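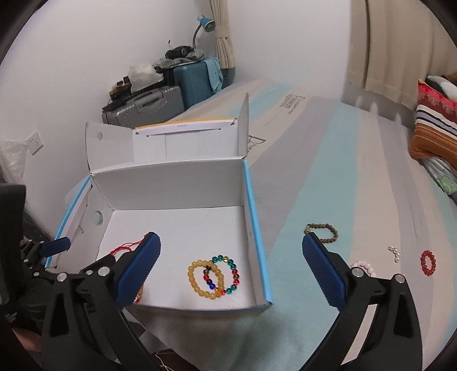 Figure 3. Packing task with bead and cord bracelets, two hand-held grippers, open cardboard box.

5.2 Slip failures on strung objects

The most common failure in the bracelet packing task was loss of the object between closing the fingers and releasing over the box. We first put this down to low grip force. Raising the force limit in the Henduler controller did not fix it, and on two occasions it made matters worse, as described below.

We reviewed 78 failed attempts from the August sessions. Each was sorted by the moment at which the object left the fingers. Most losses came during the lift. The gripper closed on a short run of beads, the finger position settled, and the controller reported a stable grasp. As the wrist came up, the rest of the bracelet swung below the fingers and rolled the held beads toward the open side of the pads. The bracelet then dropped back onto the bed or, less often, onto the rim of the box. In the second case it could end up half in and half out, and the task logic counted it as packed.

That false count is the more serious fault. The Taltero task manager marks an object as placed when the fingers open inside the box volume. It does not check that the object was still held at that point. A bracelet lost early in the transfer was therefore logged as a success, and the next pick began with the wrong list of remaining objects. We found the error only when the final count in the log did not match what was in the box. All success rates reported in Section 4 were corrected by hand after this was found.
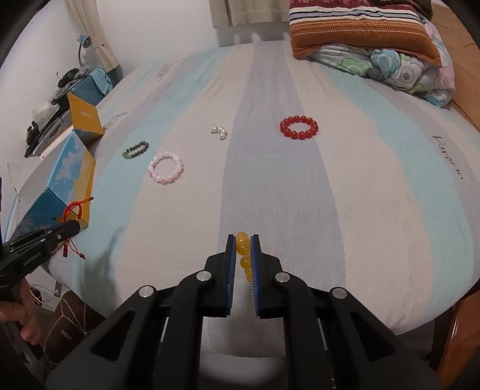 Figure 4. Approach to a bead bracelet with the fingers open.

Finger position alone is a poor signal for this class of object. A bracelet held by two beads and one held by the cord between beads give nearly the same reading, and the second slips far more easily. The pose of the bracelet at the start matters as well. The yellow bracelet in Figure 4 stands partly upright between the open fingers, so a closing motion meets a short column of beads. The red one to the right of center lies flat in a circle, and the fingers have to come down over one side of it. Flat bracelets were dropped more often on the first try – and the second try usually began from a worse pose, with the strand pushed up against a neighbor.

The two cases of damage both followed the change in force limit. The cord was pinched between the pad ridges and parted during the lift, and beads scattered over the sheet. One bead lodged behind a finger pad and kept the fingers from closing fully. The controller read this as a held object and carried on with an empty transfer. We now stop the run by hand when any bead comes loose, and the pads are inspected before restart.

Two changes were made. The lift is now split into a short first rise and a pause of 2000 ms, after which finger position is read again. The release event is also tied to this second reading, so an empty gripper can no longer produce a placed object. The pause adds time to every pick, but we kept it for all later runs. We also replaced the pads supplied by Van Hecke after every 10 sessions, as worn ridges made rolling more likely.

Braided cord bracelets remain a problem. Their long ties catch on the box edge, and the second reading does not detect this.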